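Ground rules for hand-held gripper work

Posted in: Workshop notes

I said in July that I would write up the rules we use for recording with hand-held grippers, and then I didn't. Two people have asked since, so here they are. They are house rules. They did not come from a standard, although some of them borrow from the way our safety people think about robot cells, and I'll mention where.

For anyone who came from the arm side: the tool is the end of a robot without the robot. You hold it, you do the task, and the recording is used later to teach an arm. Most of the trouble comes from the fact that a person is a lot more flexible than an arm, and also from the fact that a person gets bored.

We work at Selel, in the long room. The first version of these rules was one page taped to a cabinet door. The current version is longer, and I have tried to cut it back twice.

Why there are rules at all

A robot cell has a fence, or a scanner, or at least a line on the floor. With hand-held tools there is none of that. Nothing moves unless a person moves it, so people assume there is nothing to write down. For injury risk that is mostly fair. The worst we have had is a pinched finger and a cracked plate.

The bigger cost is bad recordings. A session where the operator did things a little differently each time can look fine when you play it back. You find out much later, when the arm does something odd with a bowl and you have to go back and work out who taught it that. We lost most of a spring to this on the Rudisholm job. The task was clearing a table, and we had operators sliding plates to the edge to get a finger of the gripper underneath. Some did, some didn't. There was no rule, so neither group was wrong.

Before the session

Write the task in one sentence and read it out loud. "Put the plate in the bin" is not enough. Which bin, from which side, and does it matter how the plate lands. If two operators hear the sentence and would do different things, it needs rewriting.

Check the pads. Soft pads wear, and they pick up grease from hands. We wipe them with a damp cloth and let them dry. If a pad has a tear, the tool is out for the day, even if it still holds.

Check the marker on any tool that carries one. It should be flat, clean and stuck down at every corner. A lifted corner will still be read most of the time, and that is the problem, because you won't get a clear failure.

Open and close the tool all the way three times at the start of each recording. This gives whoever processes the file a known point to work from. People forget this one more than any other.

Look at the table from where the operator will stand. Anything that isn't part of the task and can be reached goes somewhere else. Things on shelves behind the table can stay. We used to hang a sheet to hide the shelving, and it made the recordings worse for our purposes, since the arm was later going to be used in rooms full of shelving.

During the session

One tool, one operator, one hand, unless the task sheet says two. Do not pass a tool to someone else while it is recording. Stop, hand it over, start again.

Do not help with the free hand. This is the rule people argue with. If a bowl starts to tip, every instinct says to steady it. Let it tip. If it falls, it falls, and you mark the attempt as failed and keep the file. An arm with one gripper has no free hand, and a recording that relies on one is worth less than a failed one.

Move at the speed the arm can move. We print the limit on the task sheet for each arm. Most new operators are too fast for the first hour and fine after that. Tired operators get fast again, which brings me to breaks.

Six recordings, then a break. Put the tool down and walk away from the table. We tried longer blocks and the later files were sloppy. Grip strength goes before people notice it, and they start bracing the tool against the table edge. The limit applies on a Friday afternoon too, when everyone wants to be done.

Keep your wrist inside what the arm can do. This is hard to put into words, so we show it. New operators spend their first session next to the arm itself, with its reach limits explained, and they try the task by hand with someone watching.

When two people work at one table

Our rules for shared tables are the ones that lean most on robot cell practice. In a cell you define who may be in which space and when, and we do the same with people.

Agree on sides before anyone picks up a tool. Each person has a half, and the middle belongs to whoever has called it. Say "middle" when you reach in and "clear" when you leave. It sounds silly for the first ten minutes.

Objects near the edge are the responsibility of the person on that side. Chairs go in. A chair pulled out is a trip hazard for someone looking at a gripper and not at their feet.
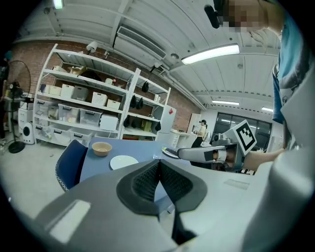 Two grippers at one table, with the bowl and plate out and the navy chair pushed in.

Anyone else in the room carries on with what they are doing. We don't clear the room for a session. They do need to know a session is on, and they should not walk between an operator and the table. If someone has to cross, they say so and the operator stops first.

Loose sleeves, scarves and lanyards get dealt with before starting. Hair gets tied back if it can reach the fingers of the tool. None of these tools is strong enough to do much harm, but a sleeve brushing a bowl moves the bowl.

After the session

Label the files the same day. Use the three words we have: good, failed, discard. We had a fourth, "okay", and took it out because it meant something different to each person who used it.

"Failed" means the task was done by the rules and did not work. "Discard" means a rule was broken, or the recording has something in it that should not be there, such as a face that hasn't been blurred yet or somebody's screen. Files marked discard do not go into a dataset even if the motion was perfect.

Write one line on anything unusual. "Pad squeaked" is useful. So is "swapped plate". A blank line is fine when there was nothing to note, but please don't write "n/a" in every box, as it makes searching a pain.

Faces and screens get checked by someone who was not in the session. You stop seeing yourself in a recording after the second or third one.

Things we dropped

We had a rule about lighting, with a meter and a number. It took too long, and the lights in the long room don't change enough to matter. The window does, but the arms have to work near windows.

We had a rule that every object went back to a taped mark between attempts. That was a mistake. It made the recordings tidy and the trained arm useless the moment a bowl was somewhere else. Now the operator moves each object before each attempt, and the only rule is that it must be reachable.

We also had a sign-off sheet with six signatures on it, left over from the Granirov project, where the client wanted one. It stayed for a year after the client was gone. One signature does the job.

Still open

I don't have a good rule for corrections. If an operator misses a grasp and tries again, is that one attempt or a failure followed by a second attempt? At Siliņa they keep it as one, on the grounds that the arm should learn to recover. We split it. I have gone back and forth and would like to see both approaches tested on the same task before I change anything.

The other gap is left-handed operators. Our task sheets assume the tool is in the right hand, for no better reason than that the first person to write one was right-handed. I'm rewriting them now, starting with the table tasks.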